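This site uses cookies to remember your language and region. Accept | Settings

Holance Table Play Set — User Guide
Section 4: Setting up the table and loading the dish

Read this section before the set is used for the first time. You will need the metal dish, the bag of loose pieces, a soft cloth, and a marker. The Unberg storage bin (part 979) is sold separately and is not needed here.

4.1 Choosing a place

1. Use a flat table with a smooth, light-colored top. Pieces are easier to see and pick up against a pale surface.
2. The table should be at least 80 cm deep. A narrower one works, but small pieces tend to go over the far side.
3. Check that the table does not rock. Adjust the feet or fold a piece of card under the short leg.
4. Take off any tablecloth or mat. The dish must sit directly on the tabletop.

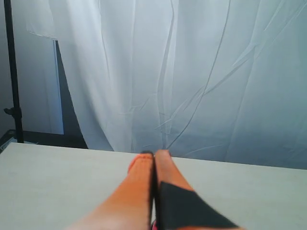
The background matters more than most people expect, especially for anyone who is easily distracted. Shelves, windows, and posters behind the table all compete with the pieces. A large white curtain hung beyond the far edge of the table, like this one, gives a calm background and goes well with a light gray top. A plain wall is just as good. If you hang a curtain, choose one that is long enough to cover everything behind the table from a seated position.

Lighting should be even. Overhead light is fine. Avoid a single desk lamp close to the dish, because polished metal throws the light back toward the person sitting in front of it.

4.2 Placing the dish

1. Wipe the tabletop and let it dry.
2. Set the dish down with its open side up, within easy reach of the chair.
3. Sit in the chair and reach for the middle of the dish. Move the dish until your elbow stays slightly bent.
4. Make a small X on the tabletop with the marker, just outside the rim. This is your reference mark for putting the dish back in the same place.
5. Push the dish lightly from the side. If it slides too easily, wipe the underside again.

Note: On an unsealed wood top, marker ink may not come off. Put down a square of masking tape first and draw the X on that.

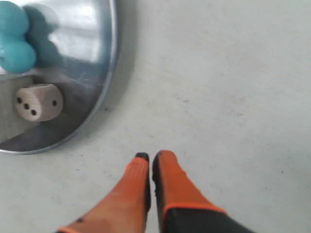
Fine scratches will show up on the inside of the dish after a few weeks. They do not affect use. Wash the dish with warm water and mild dish soap, and dry it right away to prevent spots. Do not use steel wool or scouring powder.

4.3 Loading the pieces

Start with a few pieces that differ clearly in shape and feel. A good first load has one hard piece with flat sides, one soft ball, one long piece, and one small piece.

1. Put the large pieces in first, toward the rim.
2. Lay the long piece across the middle.
3. Place wooden blocks flat on one side so they do not tip.
4. Add dice and other small pieces last, where they can be seen.
5. Leave some bare metal showing. If fingers cannot get between two pieces, take one out.
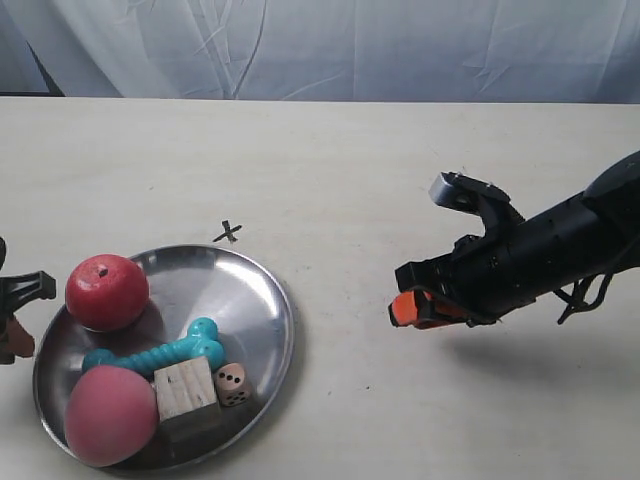

A large ball may hang over the rim. As long as it stays put when the table is bumped, leave it there. If it rolls off, trade places with a heavier piece so that something holds it in.

CAUTION: Dice and other small pieces are a choking hazard. Keep them out of the load for children under three, and for anyone who puts things in their mouth.

CAUTION: The toy fruit and vegetables look real at a glance. Do not mix them with food, and do not serve food from the dish.

4.4 Changing the load

Change one or two pieces at a time. A full change makes it hard to tell which piece was giving trouble. If you run the set every day, a change each week is plenty. Groups using the Leitner activity cards should follow the order printed on the cards instead.
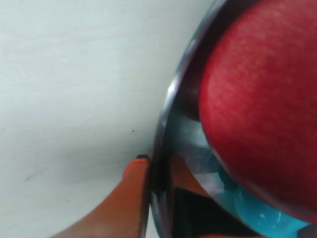

Round, smooth pieces settle against the inner wall and can be awkward to lift out. Roll them toward the middle first, then pick them up from above. Showing this once is usually enough.

If a piece is cracked, sticky, or shedding, throw it away. Single replacements can be ordered from Poltau under the number molded into the lid of the bag. Wipe down the remaining pieces before they go back in the dish.

Continue to Section 5: Storage

Shares: 63 | Comments: 2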